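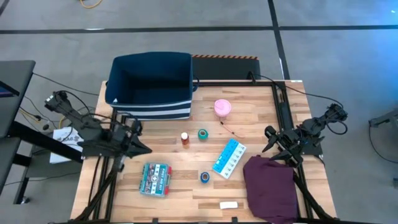
나무 상판 작업대 위에 놓인 남색 줄무늬 수납함.

해스토틴 시장 선거 이야기를 좀 길게 써 보려고 합니다. 어제 토론회 다녀와서 밤늦게까지 이웃들하고 메시지를 주고받다가, 같은 말을 여러 번 하느니 한곳에 모아 두는 게 낫겠다 싶었어요. 차 한 잔 옆에 두고 천천히 읽어 주세요. 좀 깁니다 ㅎㅎ

우선 다른 지역 분들을 위해서요. 이번에 결선에 오른 사람은 안젤리키 아타나시아디스(Angeliki Athanasiadis) 후보와 스타브로스 키카스(Stavros Gkikas) 후보입니다. 1차 투표에서 과반이 안 나와서 우리가 투표소에 한 번 더 가게 됐고요. 솔직히 좀 지치기는 하는데, 그래도 두 사람을 나란히 놓고 볼 기회가 생긴 건 좋다고 생각해요.

키카스 후보는 시의원만 18년을 한 분이죠. 저희 동네 어르신들은 거의 다 이분하고 악수를 해 봤다고 하실 정도예요. 저도 예전에 가로등 문제로 의원실에 전화를 드렸다가 직접 받으셔서 깜짝 놀란 적이 있습니다. 그때 참 친절하셨고, 가로등도 고쳐졌어요. 이 얘기는 꼭 먼저 해 두고 싶었습니다.

그런데 지난 선거 때 이분이 "이번 임기가 마지막이고 시장직에는 뜻이 없다"고 하셨던 걸 기억하는 분들도 많을 거예요. 저는 사람이 마음을 바꿀 수 있다고 생각하는 편입니다. 다만 어제 그 질문이 나왔을 때 "시민들이 불러서 나왔다"는 한마디로 넘어가신 건 아쉬웠어요. 조금만 더 길게 말씀해 주셨으면 고개를 끄덕였을 텐데요.

아타나시아디스 후보는 정치 경력이 짧습니다. 학교운영위원을 한 번 했고, 그전에는 세입자 상담을 오래 하셨다고 해요. 토론회 초반에는 목소리가 좀 떨리시더라고요. 제 옆자리 분이 "아이고, 어떡해" 하시는데 저도 같이 손에 땀을 쥐었습니다. 그런데 카루스 투표소 얘기가 나오자마자 완전히 다른 분이 되셨어요!

카루스 투표소가 뭐냐면요, 강 건너 카루스 지구에 있던 사전투표소입니다. 작년 예산안에서 없어졌어요. 등록 유권자가 거의 4,000명인 동네인데 이제는 사전투표를 하려면 다리를 건너 스테파누 회관까지 와야 합니다. 차가 있으면 별일 아니지만, 버스로는 한 번 갈아타고 30분이 걸려요. 저도 지난달에 일부러 한번 타 봤습니다. 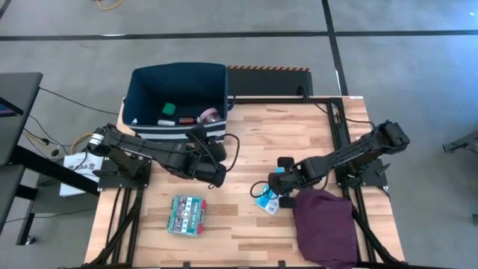 나무 상판 양쪽에서 안쪽으로 뻗은 검은색 로봇 팔 두 대.

키카스 후보는 그때 폐쇄에 찬성표를 던졌습니다. 어제 설명으로는 이용률이 낮았고, 그 돈으로 개표 인력을 보강하는 게 급했다고 해요. 개표가 늦어서 온 동네가 뒤숭숭했던 때를 생각하면 아주 틀린 말은 아닙니다. 저도 그날 새벽까지 결과를 새로고침하다가 출근해서 하루 종일 졸았거든요.

하지만 이용률이 왜 낮았는지는 따져 봐야 하지 않을까요? 카루스 투표소는 오후 5시에 문을 닫았어요. 강 건너에는 교대 근무를 하는 분들이 많이 사시는데 5시까지 가기가 어디 쉽나요. 아타나시아디스 후보가 짚은 것도 그 부분이었고, 객석에서 박수가 꽤 길게 나왔습니다. (사회자가 박수는 자제해 달라고 하셨는데 저도 그만 쳤어요. 죄송합니다.)

아타나시아디스 후보의 공약은 투표소를 다시 열고 저녁 8시까지 운영하겠다는 거예요. 듣기에는 참 좋은데 돈 얘기는 좀 흐렸습니다. "불필요한 용역비를 줄이면 된다"고만 하시고 어떤 용역인지는 안 밝히셨어요. 저는 이분 쪽으로 마음이 기운 사람이지만, 기운 사람일수록 이런 건 물어봐야 한다고 믿습니다. 캠프에 이메일도 보내 놨어요. 답이 오면 이 밑에 이어서 올릴게요.

이웃 도시 지브데일과 버스를 공동 운영하자는 안건도 잠깐 나왔습니다. 키카스 후보는 찬성, 아타나시아디스 후보는 요금 체계를 먼저 보자는 쪽이었어요. 이 부분은 솔직히 키카스 후보가 훨씬 준비를 많이 해 오셨더라고요. 노선 번호까지 외우고 계셔서 경력이란 게 이런 거구나 했습니다. 지브데일로 통근하시는 분들은 녹화본에서 이 대목만이라도 꼭 챙겨 보세요.

그리고 조심스럽게 하나만 더요. 요즘 동네 게시판에 두 후보 가족 이야기가 돌던데, 우리 그건 하지 말아요. 누가 어느 집 사위고 누구 아들이 어디 다니고 하는 얘기가 버스 노선이나 투표소하고 무슨 상관이겠어요. 저도 전에 비슷한 글에 생각 없이 댓글을 단 적이 있어서 이 말을 하면서 얼굴이 좀 뜨겁습니다.

1차 투표 때 떨어진 후보들을 찍으셨던 분들, 이번엔 그냥 쉬겠다는 말씀을 여기저기서 듣고 있어요. 그 마음도 압니다. 저희 언니도 그래요. 그래도 지난번 시의원 선거에서 우리 선거구가 2표 차이로 갈렸던 거 기억나시죠? 그때 재검표까지 하느라 다들 얼마나 마음을 졸였어요. 누구를 찍으시든 일단 와 주시면 좋겠습니다.

질문 주신 분이 계셔서 덧붙여요. 결선 사전투표는 스테파누 회관 1층 왼쪽 방이고, 정문 공사 중이라 옆문으로 들어가셔야 합니다. 신분증 꼭 챙기시고요. 카루스 쪽에서 오시는데 차편이 마땅치 않은 분은 저한테 쪽지 주세요. 오전에는 제가 일을 해서 어렵지만 오후에는 제 차로 같이 갈 수 있어요. 누구 찍으실 건지는 절대 안 여쭤봅니다!

아, 그리고 위에서 학교운영위원을 "한 번" 했다고 썼는데, 한 분이 연임하셨다고 알려 주셨어요. 제가 잘못 알고 있었네요. 바로잡아 주셔서 고맙습니다. 다른 틀린 부분도 보이면 편하게 말씀해 주세요. 저는 이제 저녁 먹고 와서 답글 하나씩 읽을게요.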